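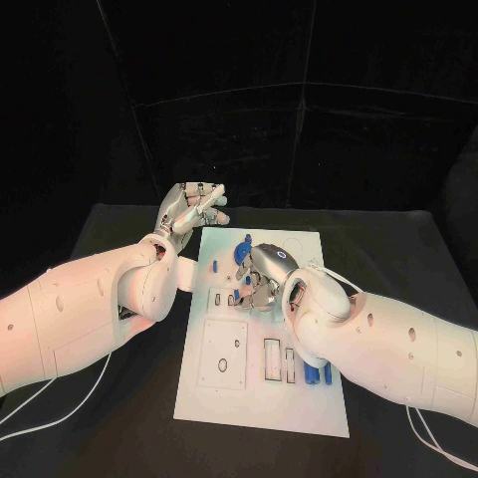 Patricio Pacheco has been mending and fitting bicycles in Praltport since 1987, and when I finally got him to sit still for an hour, on a wet Monday with the shop shut, he wanted to begin with mudguards. I had come to ask about winter commuting more generally, but Patricio has his own order for things and I've learned over the years to let him get on with it. "People spend 200 pounds on a jacket," he said, "and then they ride behind somebody's bare back wheel and get a stripe of grit right up their face!" He likes to work on a dark bench top, with whatever he is fiddling with laid out on something pale, and while we talked he had a tea towel spread out with the bits of a dynamo hub on it.

He came to the town as a young man, meaning to stay one summer, and got a Saturday job in the old Lozano cycle shop by the harbour steps. Mr Lozano (long retired now, and much missed by those of us who bought our first proper bikes from him) put him on punctures for the whole of that first winter. "Punctures and rusty cables, day after day. I thought I would go mad. But you learn what the salt does. You learn which people wipe their chain and which people don't, and you learn not to tell them off, because they only stop coming in."

The shop still has the Lozano name over the door, and Patricio has never wanted to change it.

I asked him what he would say to somebody who rides happily from spring to autumn and then hangs the bike up in the shed. He thought about this for quite some time, and poured us both more tea.

"I would say, pick your worst road and see if you can go round it. Most people who give up in January, they are giving up on one road. Here it's the Trovemness road, with the wind coming straight off the water and the lorries. If you go up behind the allotments it adds 15 minutes, but you are sheltered nearly all the way and you arrive in a good mood. Then after a few weeks you don't think of it as the long way any more, it is simply the way you go."

Tyres came next, as they always do. He is fond of a wide, soft tyre in winter and would put everybody on them if he could, and he keeps an old pair hanging by the till so that customers can give them a squeeze. Gloves he is less sure about. He has tried all sorts, and has gone back to a thin wool pair under a baggy waterproof pair, which he admits makes it hard to ring a bell.

Trudy Kingi, who runs the evening rides out to Brirkby, had dropped in by then to collect a wheel and was easily persuaded to sit down with us. Her own view is that lights matter more than anything you wear. "I've got 2 on the back and I won't go without both," she told me. "One steady, one blinking, and a spare in my bag for whoever's has gone flat, and someone's always has." She finds that new riders are nervous of the dark for the first outing or so and then come to love it, the quiet especially, and the lit windows as you come down into the village.

Patricio nodded at all this, although he and Trudy have been disagreeing about blinking lights for as long as I've known them both. He finds them tiring to follow. She says he should ride in front, then.

I did try, before I left, to get a word out of him about electric bikes, as several readers had asked. He fits a fair few these days and has softened towards them a good deal. "My neighbour had stopped riding altogether, with her knees. Now I see her going past with her shopping, up the hill, in the rain, and she waves. What am I going to say against that?" He did want me to pass on that the battery should come indoors on cold nights, and that you should dry the contacts with a cloth before you put it back on.

Trudy's wheel was ready by then, and the rain had more or less stopped, so she and I walked down as far as the harbour together.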